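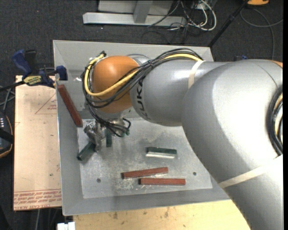

**Ikeck Bench Notes** | Staff review | January

# Skoko shallow work tray, large size

Skoko makes three sizes of shallow metal tray for messy bench work. I bought the large one for cleaning bicycle parts, and it has since been used for repotting, sharpening, and sorting hardware. I have had it for seven months. I paid 90 dollars, full price, and Skoko doesn't know I'm writing this.

That is a lot of money for a tray. Before this I used old baking sheets, and they did most of the job. They also warped, and they had a habit of tipping oily water onto the bench when I picked them up by one end. If your baking sheets aren't giving you trouble, you can probably stop reading.

## Setup

There isn't much. The tray ships flat in a plain carton with a foam strip on each side, plus a bag with four stick-on feet. Wipe the bottom with rubbing alcohol before you put the feet on. I skipped that and lost one in the first month. The replacement set from Skoko took a while to come and one of the feet was a slightly different height, so I now have a folded piece of card under the back left corner.

The edges were rolled over cleanly on mine. One corner had a small rough spot that caught on a rag. A few strokes with a file took care of it.

## Cleaning parts

A chain, a cassette, and both derailleurs fit with room for a brush and a small tub of solvent. I can keep the parts in the order they came off the bike, left to right, and that saves me time when I put things back. The walls are low enough that my wrists don't rest on them. They are also low enough that a dropped bearing will sometimes hop right over, so I put a towel behind the tray when I'm doing hubs.

Citrus degreaser hasn't marked the surface. Do brand chain cleaner left a faint cloudy patch where I let it sit overnight. The patch has not grown and can only be seen from the side.

## Sharpening

I set my stones on a damp cloth in the middle and let the tray catch the slurry. It works fine. For the last stage on chisels I use 3000-grit wet paper on a sheet of glass, and the glass stays put if there is a thin film of water under it. The tray is stiff enough that it doesn't flex when I lean into a stroke. My old baking sheets popped up and down in the middle, and I had gotten so used to the noise that I only noticed it once it was gone.

Rinse it out when you're done. Slurry that dries in the corners is a pain to remove. An old toothbrush works better than a sponge.

## Repotting

This is where I like it least. A full load of wet potting mix makes the tray heavy, and there are no handles. You have to get your fingers under the rim, and the rim is narrow. I've started filling it halfway and making two trips to the compost bin.

It does hose off quickly. Grit will scratch the finish if you scrape it with a metal trowel, and mine now has a patch of fine scratches near the front. A plastic dustpan or a stiff piece of cardboard does the same work without the marks.

## Compared with the Virngate

I borrowed a Virngate tray of about the same footprint for a couple of weekends. It costs less, has deeper walls, and comes with a handle at each end. For gardening I would buy the Virngate. For small parts I would not. The deep walls throw a shadow across the back third in the evening, and reaching over them gets tiring after an hour. The bottom also has raised ribs that small washers like to hide against.

The Virngate stacks inside itself if you own more than one. Skoko trays stack too, but they grip each other and have to be pried apart, so put a sheet of newspaper in between.

## Things I would change

- Handles, or at least a wider rim on the short sides.
- Screw-on feet.
- A pour spout in one corner. Getting used solvent back into a jar means a funnel and a second pair of hands.
- A lid. Skoko's website has listed one as coming soon since before I ordered.

## Who should buy it

I'd recommend the large Skoko to anyone who does small, dirty jobs on a bench they need to keep clean. The middle size costs quite a bit less and would hold everything I use for sharpening, but a cassette and a brush tub would be tight. I haven't tried the smallest.

Measure your sink first. The large one does not fit flat in mine, and I wash it one end at a time with the other end resting on the drainboard, over a towel.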